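Premora Work Room – Monthly Surface and Curtain Check
August

1. Table surface, cleanliness. NOT MET. Small dark specks and crumbs on the white surface. Wipe down before next use.

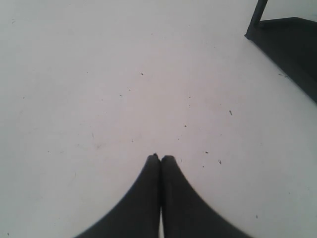
2. Cleaning cloths in stock, minimum 30. MET – 38 on the shelf.

3. Curtain clear of walkway. MET. The fabric is creased; pressing is optional.

4. Table edges and corner. Report chips or sharp spots to Kaplan. Gray smudges on the top to be treated with Dradent cleaner, 2 capfuls per bucket.

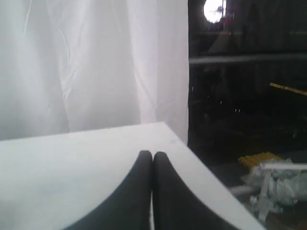 Checked by: Harriet Tillman, Akau Facilities

5. Floor beside table. Sweep at close of day. Lighting on that side to be reviewed – no reading taken this month.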